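Goltier Opens Orders for Evness Table-Clearing Kit, With Caveats

Goltier today opened orders for Evness, a tabletop kit that pairs a two-finger gripper with software for sorting small items into dishes. The company is asking buyers to hold their applause until they have tried it on their own tables.

"Every kit in this market is sold as ready for the kitchen," said Solomiia Maksymiv, product lead at Goltier. "We don't believe that about the others, and we won't say it about ours. It moves toy vegetables. Real ones are a different job."
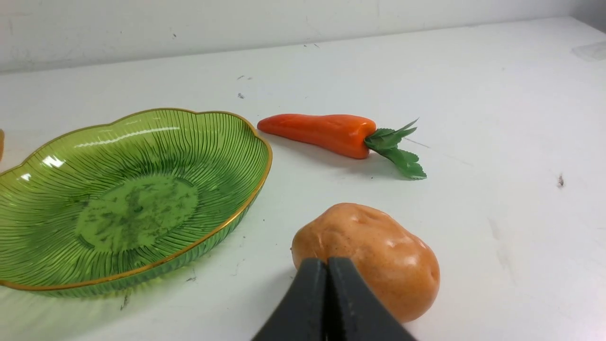

Page last changed: 25 June 2024

Closed fingers resting against a toy potato, with a carrot and a green dish close by, make up the kind of layout Evness is meant for. Glossy, lumpy shapes remain hard for it. In May, Goltier ran the kit through over 20 table layouts and was not satisfied with the results on shiny items. Those layouts will ship with the software so that buyers can repeat them.

Osian Pritchard of Clorari, a reseller that has agreed to carry the kit, is not sold yet. "I've heard 'gentle grip' from a lot of vendors," he said. "I want to see it after four months of daily use."

Evness comes with a 2-year warranty on the gripper. The fingertips are not covered. Pricing is by quote only.

Related items
Goltier and Marchuk end joint gripper project
Clorari adds bench-top kits to its catalog
Evness: what the warranty leaves out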